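Gripper notebook, bimanual cell – 2024-07-16

Continuing the finger comparison from last week. Candidates are the Bernex parallel set (currently on both arms) and the Willier set with the softer pads. Bastos adaptive hand is still in its box, wrong flange pattern, adapter plate not cut yet. Controller is the Truline on both sides, same firmware as in March. I did not touch the gains.

Setup before starting:
Homed both arms. Left wrist joint came up with the usual offset warning, cleared on second try.
Gripper force limit at 15 N on the right, default on the left.
Fresh brown paper on the table. The bare white top was washing out the exposure on the fixed camera and the paper fixes most of that.
Control loop logging on, camera time stamps checked against the controller clock. Drift small enough to ignore for this.

Task is the food transfer set: twisted item, plate, foil tray, toaster oven. I want to know what the fingers do with an irregular, light part when the arm is slow near a surface. The oven door matters for the left arm, but only as a reach problem today.

First block, right arm, Bernex fingers, closing speed 200 mm/s. Too fast. The fingers meet the part before it has settled between them and it rotates about the contact line. Dropped the closing speed and reran with everything else the same. Rotation is much smaller. Grip width reported by the controller is steadier too, though the number is still noisy in the last few millimeters and I would not use it as a contact signal by itself.
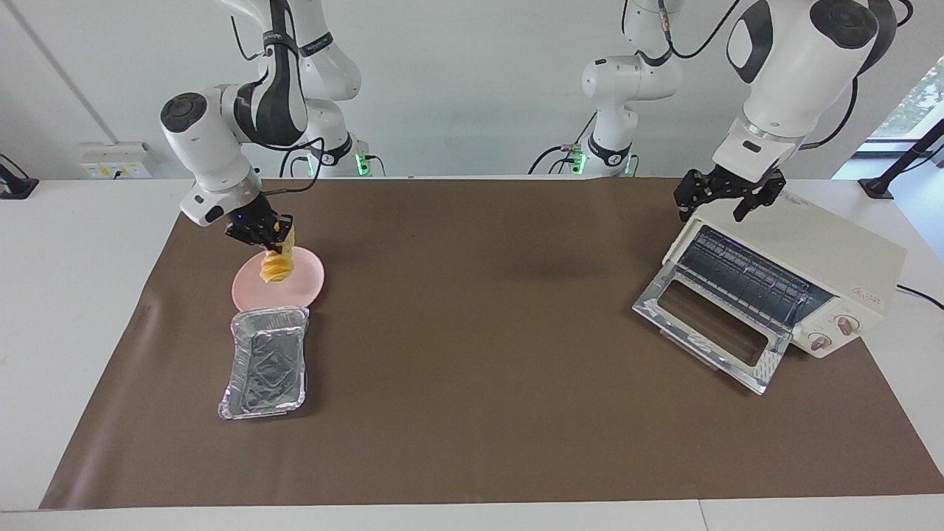

Reading time: 3 min

Grasping the yellow twist near the wrist side and letting it hang gives the least trouble. The low end arrives at the pink plate first, so the approach height has to be set from the bottom of the part and not from the fingertips. I had it set from the fingertips in the old script. That explains the hard contacts in the March logs, or at least the ones on the right arm.

Changed the script so the approach stops at a fixed height above the plate, then steps down in small increments. Slower, but the wrist current trace is clean enough to see contact. With the old single move the contact spike was buried in the deceleration.

The tray is a worse target than the plate. The folded walls have no flat section worth pinching, and the camera gets bright highlights off the rim. Depth on the foil is full of holes. Two options: a fixed tray pose from a paper template, or grasp only at a corner where the wall is doubled. I prefer the template for now – it takes the camera out of the comparison.

Left arm notes. Hover pose over the oven is fine with the fingers open. Getting from there to the door handle side is less fine. With the door down, the straight-line path takes the gripper body too close to the top front edge of the oven, so I added a via point out to the side. Planner accepts it but the elbow swings wide. Need to check this against the right arm's envelope before running both at once. Until then, one arm moves and the other holds.

Cable loop on the left forearm: keep an eye on it when the wrist rolls past its midpoint. Moved the tie on the last link back a little. Better, still not what I would leave running unattended.

Second block, Willier fingers on the right arm. Swap takes longer than it should, the screws are short and the pads have to come off to reach them. Recalibrated open and closed limits after the swap. At the same 15 N limit the pads spread the load more and the part turns less on closing. Release is worse. The pad surface holds on a bit and drags the part sideways as the fingers open. Opening more slowly did not help. A small upward move during opening did.

Logging: 200 Hz for joint data, 800 samples kept per grasp. That is enough to cover closing and lift but cuts off the release, so the Willier release problem only shows in the camera recording. Increase the buffer before the next block.

Open items:
Adapter plate for the Bastos hand, check bolt circle against the drawing first.
Paper template for the tray pose.
Longer log buffer.
Left arm via point, clearance check with both arms active.
Repeat the Bernex block with the upward move on release, otherwise the two sets are not being compared on the same motion.

Left the Willier fingers mounted on the right. Limits for them are saved under a separate tool entry, so select that one before closing on anything.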